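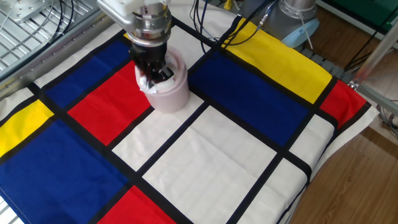 *Page last changed: 28/11/2018*

# Tellodora Housing Cooperative — minutes, fall general meeting

Held in the ground floor common room, Anton building. Meeting opened at 7 p.m. Members from all three buildings (Troltari, Honorato, Anton) attended. The chair of the board ran the meeting and the board secretary took notes.

## 1. Minutes of the September meeting

Approved with one correction. Item 4 said the Honorato bike room would be locked at night. What was agreed is that the outer gate would be locked and the bike room left as it is.

## 2. Heating

The boiler in Troltari was serviced in September. The contractor replaced the circulation pump and bled the lines on the upper floors. Members on the north side of Troltari said their bedrooms are still cold in the morning and that the radiators only warm up after breakfast. One member has been running a space heater and asked if the co-op would cover part of the electric bill. The board said it would not, but that the timer can be set to start earlier.

There was some discussion of how early. Members on the first floor hear the pipes knock when the heat comes on and did not want it before 6. Others wanted 5. Agreed to start at 5:30 for the rest of the winter and look at it again in the spring.

Apartment 201 in Troltari has a radiator valve that will not close. The contractor has been told and is waiting on the part.

Members are reminded not to bleed radiators themselves. It drops the pressure for the whole building.

## 3. Roof over the Honorato stairwell

The leak by the skylight is back. The patch put on last year has lifted at one corner and water runs down the inside wall as far as the second landing. Two quotes have come in. The lower one is for another patch. The higher one covers new flashing all the way around and a five-year guarantee.

A member who works in roofing looked at it from the hatch and thought a second patch would last one winter at best. Another member asked why the first contractor was not being made to come back — the board answered that the work was only guaranteed for six months.

Vote: to accept the higher quote and pay for it from the reserve. Carried, 46 in favor, two against, one abstaining.

The work needs two dry days in a row, so no start date yet. A notice will go up in the Honorato lobby.

## 4. Monthly charges

The board presented the budget for next year. Insurance and trash pickup are both going up. Water is about the same. The proposal is to raise the monthly charge by $29 per household starting in January.

Questions from members:

- Whether the increase could be split, with half in January and half in July. The board said the insurance is paid in one sum in February, so this would leave the account short.
- Whether smaller apartments should pay less of the increase. This would need a change to the bylaws. It can be put on the agenda for the annual meeting if a member sends in a written motion.
- Whether the storage fee is going up too. It is not. It stays at $70 a year.

The increase was approved by a show of hands.

## 5. Laundry room, Anton

The sign-up sheet is being ignored, mostly on Sundays. Several members have found their wet clothes piled on top of the machines. After some back and forth it was agreed that a machine may be emptied by the next person 15 minutes after the cycle ends, and that clothes go on the folding table and not on the floor.

The second dryer takes two rounds to dry a normal load. The vent hose will be cleaned before anyone is called out to look at it.

## 6. Parking and snow

Same arrangement as last winter. When more than three inches is forecast, cars must be out of the front row by 7 a.m. so the plow can get through. The list of plate numbers is out of date and members with a new car should give the office the new number.

Sand is in the bin beside the Troltari back door. The Honorato bin has a cracked lid and the sand in it has frozen into a block. A new lid has been ordered.

## 7. Other business

- The light over the Anton mailboxes flickers. It will be replaced this week.
- A member asked for a quiet-hours notice in Honorato. The existing rule (10 p.m. to 7 a.m.) will be posted again.
- Request to allow window boxes on the street side. Held over to the next meeting — the board wants to check the insurance first.
- Someone has left a couch in the Troltari basement. If it is not claimed by the end of next week it goes out with bulk trash.

Meeting closed at 8:50 p.m. The next general meeting will be in March, in the same room.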